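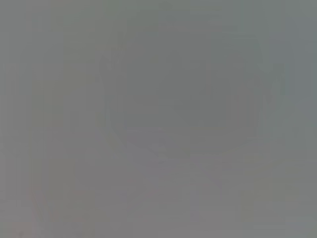
October, late, and the kettle is on for the third time. I finally did the back room at Stoddale! I have been saying I would since we moved in, and this morning I got up while it was still dark, put on the green sweater with the hole in the elbow and just went at it.

I started with the shelves by the window, which was a mistake, as everything on them had to go on the floor and then I couldn't get to the door. So for a while I was living on an island of tablecloths and jam jars, eating toast standing up. But what a good morning! I found the blue enamel colander. I found Grandma's pastry cutter, which I had accused two separate people of losing. I found 21 buttons in a mustard tin and a receipt from Mengal for a lamp we don't own anymore.

Upendo Mwaipopo came over at ten with a bag of rags and a loaf of her banana bread, and things went much faster after that. She is ruthless in the best way. She holds a thing up, looks at me, and if I take too long to answer it goes in the box for Womenen. Three boxes went that way. I took one item back out (the fish platter) and I'm not sorry.

We had a long talk about baskets and bowls. I love them, I can't help it, I like anything wide and round that you can throw onions in. Upendo says a basket is only useful if you can see into it from where you stand, so now the deep ones are down low and the shallow ones are up at shoulder height, and I have to say the whole wall looks wonderful. The big mixing bowl has its own spot at last. I kept walking back in after lunch just to look at it.

The floor took two buckets and the little brush. There's still a sticky patch near the radiator that I think was once varnish – I'll try Clindura on it tomorrow, Mom swears by it for the bathtub. And I need hooks, 6 of the plain brass kind, for the aprons and the string bags. Also labels. Also a bulb for the corner, it gets so dim in there by four.

Supper was soup with everything in it and the end of the banana bread. My shoulders hurt and my hands smell like vinegar and I'm so happy with that room. Next is the cupboard under the stairs, and I'm already making a list. Must ask Upendo if she wants the second colander.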